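Ilell sets equipment plan for garment handling, puts hand-held grippers ahead of arms

The company will buy hand-held units first and hold its arm budget until May.
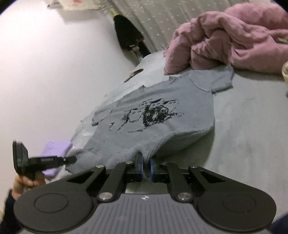 Ilell, which processes rental and returned clothing for regional retailers, has approved an equipment plan for its folding and sorting work that moves most first-year spending into hand-held gripper tools. Fixed robot arms, the largest line in the earlier draft, have been deferred to a second stage. The plan covers tools, spare parts, mounting hardware, storage and operator hours, and it was circulated to suppliers with a request for revised quotes. Finger facing gets its own line in the budget, separate from the gripper body. The reference configuration is a two-finger tool with parallel linkage and padded fingers, blue on the units now in use, and the handling task written into the quote request is the one it performs on a grey printed T-shirt laid on a soft grey surface: close on the lower hem and hold a fold of the fabric between the fingertips. Suppliers are asked to quote for that grip on short-sleeved knit shirts before quoting for anything else.

The first order is for 20 hand-held grippers, to be divided between the main site at Curkevcombe and home-based operators who work on beds, tables and sofas under ordinary room lighting. The plan sets a ceiling of $2,000 per complete tool, including the body, one set of fingers, a carrying case and the first calibration. Shipping is quoted separately. Units that exceed the ceiling can still be offered, but the supplier has to itemize the difference.

Two suppliers remain under consideration for the main order. Ulitel has offered a tool with riveted linkage arms and a replaceable finger pad held by adhesive. Nikolaidis has offered a similar mechanism with a screw-on pad and a longer lead time. Ilell said in its planning note that the mechanical differences are small and that the decision will rest on pad replacement cost, the supply of spare linkage parts and the time a unit spends out of service when it is sent back.

Pad wear was the item most often revised while the plan was being drafted. The first version treated pads as a consumable to be bought when needed. The approved version sets a fixed replacement interval of 40 operating hours and funds it in advance for the full term. Fleece, terry and other high-pile textiles are listed as a separate load category, with pads for those items to be inspected at the end of every shift and replaced on condition.

The plan also changes how operator time is charged. Under the old budget, setup was counted as overhead. It is now booked against the equipment line, along with charging, cleaning the fingers and laying out garments between runs. Ilell expects this to make the tools look more expensive on paper during the first quarter. The note describes the change as necessary for a fair comparison with fixed arms, whose quotes already include installation and commissioning.

Each operator will receive a fixed kit of garments. The kit includes short-sleeved shirts with and without printed graphics, small folded cloths, one fluffy blanket and a set of items with worn or loose hems. Prints are included because heavy ink stiffens knit fabric and changes the way a fold forms near it. Garments are to be retired on a schedule so that results from one month can be compared with the next, and replacements must match in fabric weight and size.

The arm budget has been reduced but not removed. Ilell has kept a reserve for up to 3 fixed arms, to be released after a review in May. The review will look at tool downtime, pad cost per operating hour and the share of garments handled without a second grip. No supplier has been named for the arms. The request does require that any arm proposed later accept the same finger geometry as the hand-held tools, so that pads can be held as a single stock item.

Compatibility has a cost. One arm supplier, not identified in the note, asked for an engineering charge to adapt its wrist flange to the hand-held finger set. Ilell declined to include the charge in the first-year figures and has moved it to the reserve. If the arms are not released, the money returns to the general equipment account and cannot be spent on more hand-held units without a new request.

Storage and transport account for a smaller part of the plan. Tools used off site will travel in hard cases with the fingers removed. Spare pads are to be kept flat and away from direct heat. Curkevcombe will hold the common stock of linkage parts, and home-based operators will exchange a faulty tool for a complete one — repairs outside the site are not covered.

Revised quotes from Ulitel and Nikolaidis are due before the first order is placed. Delivery will be in two lots, with the Curkevcombe units shipped first and the remaining tools sent after incoming inspection of the first lot is complete.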